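받는 사람: 양팔 작업셀 운영 메일링 리스트
보낸 사람: Mhairi Cruickshank
제목: Re: [양팔셀] 글자 분류 작업 중 그리퍼 보호 정지 건

Nevzat 님, 정리해 주셔서 고맙습니다. 어제 오후에 로그를 다시 돌려 봤고, 원인을 어느 정도 좁혔습니다. 먼저 원래 메일을 남겨 두고 밑에 답을 적겠습니다.

> Nevzat Türkmen 님이 작성:
>
> 안녕하세요. 글자 분류 작업을 돌리던 중 왼팔이 두 번 보호 정지에 들어갔습니다. 두 번 다 접시 위로 내려가는 구간이었고, 컨트롤러에는 손목 축 토크 초과로 남았습니다. 한계값은 60%로 걸려 있었습니다.
>
> 첫 번째 정지 뒤에 Innes가 수동으로 팔을 올리고 재시작했습니다. 두 번째는 오후 3시 조금 지나서였는데, 이번에는 해제 버튼을 눌러도 바로 풀리지 않아서 전원을 내렸다 올렸습니다. 다친 사람은 없고 접시도 깨지지 않았습니다.
>
> 궁금한 점은 이렇습니다.
> 1) 한계값을 더 올려도 되는지
> 2) 접시 높이를 Rendine 설정에 다시 등록해야 하는지
> 3) 오른팔도 같이 멈춰야 정상인지. 첫 번째 때는 왼팔만 멈추고 오른팔은 하던 동작을 마저 했습니다.
>
> 급하면 전화 주세요.
> Nevzat

1번부터 답하면, 올리지 마세요. 한계값 때문에 멈춘 것이 아니라 실제로 힘이 걸려서 멈춘 것입니다. 로그를 보면 하강 명령의 목표 높이가 접시 테두리보다 낮게 잡혀 있습니다. 손가락 끝이 접시에 닿은 다음에도 팔은 계속 내려가려고 했고, 그 상태로 150ms가 지나서 보호 정지가 걸렸습니다. 한계값을 올렸다면 더 세게 눌렀을 겁니다.

2번이 문제의 핵심인 것 같습니다. Rendine 설정 파일에는 물체 높이가 종류별로 하나씩만 들어 있습니다. 지난번에 용기 구성을 바꾸면서 이름만 바꾸고 높이 값은 예전 것을 그대로 쓴 항목이 있었습니다. Shona Pollock 님이 비교해 보니 접시 항목 하나가 테이블 면과 같은 높이로 등록되어 있었습니다. 이 항목은 제가 수정해서 저장소에 올렸습니다.

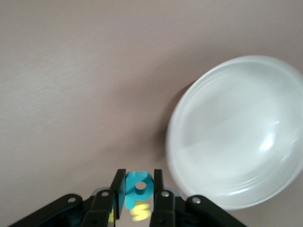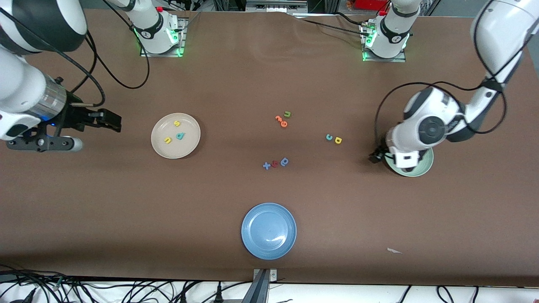

높이 등록은 용기별로 따로 해야 합니다. 지금까지는 편의상 전부 "접시"로 묶어 두었고, 테이블 면에서 재는 값도 하나만 썼습니다. 그런데 손목 카메라 쪽에 보이는 흰 그릇은 깊고 안쪽에 단이 져 있어서, 손목 카메라와 고정 카메라에 나온 용기를 한 항목으로 다루면 안 됩니다. 연두색 접시는 고정 카메라에서 왼팔 그리퍼에 거의 가려져 테두리만 보이므로, 그 순간에는 비전으로 높이를 다시 잡을 수도 없습니다. 하강 전에 한 번 측정하고, 측정값이 설정값과 다르면 동작을 시작하지 않도록 바꾸려고 합니다. 측정 위치는 팔이 완전히 빠져 있는 대기 자세로 하겠습니다.

3번은 정상이 아닙니다. 두 팔은 같은 안전 영역에 들어 있고, 한쪽이 보호 정지에 들어가면 다른 쪽도 멈춰야 합니다. Grudadex 안전 모듈의 연동 설정을 확인해 보니 왼팔에서 오른팔로 가는 신호가 꺼져 있었습니다. 반대 방향은 켜져 있습니다. 언제 꺼졌는지는 기록이 없습니다. 모듈을 교체하던 날 시험하려고 껐다가 되돌리지 않은 것으로 짐작하지만 확인된 것은 아닙니다. 혹시 기억나는 분이 있으면 알려 주세요.

해제가 안 된 현상도 따로 봤습니다. 손가락이 접시를 누르는 상태에서는 손목 토크가 그대로 남아 있어서, 해제하자마자 다시 정지가 걸립니다. 버튼이 고장 난 것은 아닙니다. 이런 경우에는 전원을 내리지 말고 저속 수동 모드로 바꾼 다음 Z축만 위로 올려서 힘을 빼고 해제하시면 됩니다. 전원을 내리면 브레이크가 잡히기 전에 팔이 조금 처질 수 있어서 접시를 더 누르게 됩니다. 수동으로 올릴 때 최고 속도는 분당 300mm로 제한해 두었습니다.

당분간은 다음과 같이 운영해 주세요.

- 왼팔 자동 하강은 쓰지 않습니다. 오른팔 단독 작업은 해도 됩니다.
- 왼팔은 대기 자세로 보내고 서보를 끈 상태로 둡니다.
- 작업 시작 전에 비상 정지 버튼을 한 번 눌러서 두 팔이 모두 멈추는지 봅니다. 하나라도 움직이면 시작하지 말고 저에게 연락 주세요.
- 자동 운전 중에는 펜스 안으로 손을 넣지 않습니다. 떨어진 글자를 집을 때도 마찬가지입니다.
- 토크 한계값은 60% 그대로 둡니다.

연동 신호는 제가 혼자 켜지 않겠습니다. MacLeish 쪽 안전 담당인 Yesenia Bañuelos 님이 입회해야 변경할 수 있는 항목이라 일정을 잡아 두었습니다. 켠 다음에는 양방향으로 정지 시험을 하고 결과를 이 리스트에 올리겠습니다. 시험 때 왼팔을 일부러 멈추게 해야 하니 Innes Gunn 님도 시간이 되면 와 주세요.

수정한 설정으로는 빈 테이블에서만 27회 하강시켜 봤고 정지는 없었습니다. 용기를 놓고는 아직 돌리지 않았습니다. 그러니 고쳐졌다고 보지는 마시고, 시험이 끝날 때까지는 위의 운영 방법을 따라 주세요.

그리고 Nevzat 님, 두 번째 정지 때의 컨트롤러 덤프가 공유 폴더에 없습니다. 첫 번째 것만 두 개 올라와 있습니다. 전원을 내리기 전에 저장해 두신 것이 있으면 보내 주세요. 없으면 Selar 게이트웨이에 남은 기록으로 맞춰 보겠습니다.

Mhairi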